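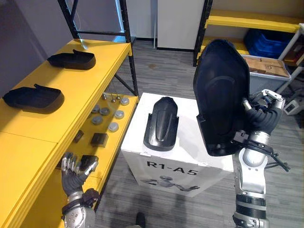

Yellow shelves, top two levels, with the white box in the middle

So the shelves have taken over my November. I went in on Sunday meaning to find one missing pin and go home, and I ended up rethinking the entire left side of the workshop (I did find the pin, by the way, it was in my coat).

If you've read this blog for a while you know my system used to be "put it down somewhere flat." It worked okay when I was sharing a bench at Ellitz and everybody else was tidy. Now I have my own corner, and flat places fill up fast! Ama Amissah came by a while back, looked at my pile, and asked me what I'd do if I needed one particular part in a hurry. I said I'd dig. She said that was her point.

Her rule is that big awkward pieces go on top and little stuff goes one level down, where you can see it but can't sweep it onto the floor with your elbow. The black molded pieces are the awkward ones. They're shaped like slipper shells, with a curled tab at one end, and they don't stack or nest and they roll if you set them on their backs the wrong way. So they get the top, spaced apart, and I leave them alone. The gray discs and the pins went down a level. I know some people would put the discs in a jar, but I like them spread out so I can grab one.

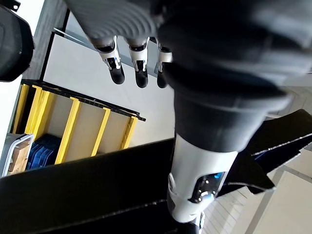 Bins are where I overspent, of course. I got a set from Noiphan for 80 dollars and then found out the deep ones don't go all the way back if you put labels on the front. I'd bought 11 of them. Ama took a couple for her sewing things and the rest are getting used one way or another, but please, measure first. I had a tape measure in my pocket the whole time I was ordering. The label tape is from Isero and it's fine, a little curly at the corners in cold weather. I've gone back to a marker for anything I might move within a week, and I move everything within a week.
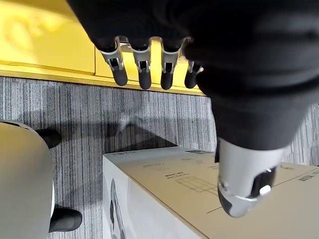
The floor was the other big argument I had with myself. I've worked on concrete for years and was sure I wanted it again, easy to sweep, no fuss, and then my knees started voting. I do a lot of sorting down low, more than I'd admit to a doctor. What I have now is gray carpet with fine dark and light stripes, and if I drop a pin on it I have to put my cheek on the ground and look sideways along the lines. Still, a carton slides less on it, and dropped parts don't bounce off under the furniture the way they did before. I'd choose it again. I'd also buy a magnet on a stick, and I have one in my cart at Gelex right now.

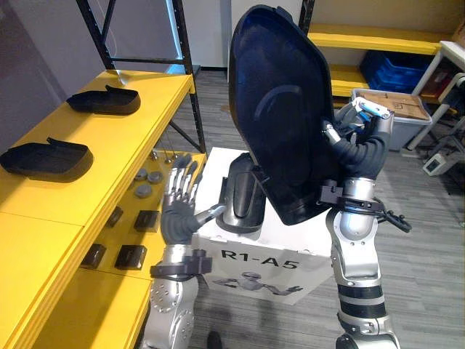 Anyway, the part I haven't solved is what to do with the really big curved covers. They're too wide for the cubbies and I don't love leaning them on anything, because the rims pick up scuffs. I tried hanging one with a towel over the hook and it looked like laundry. Ama thinks felt pads on the top shelf and moving the slipper pieces down, but then where do the discs go? I'd have to start over from the top! If you've got a wide, shallow thing you store without scratching it, tell me how in the comments. I'm back in there at 7 tomorrow with coffee and a roll of felt.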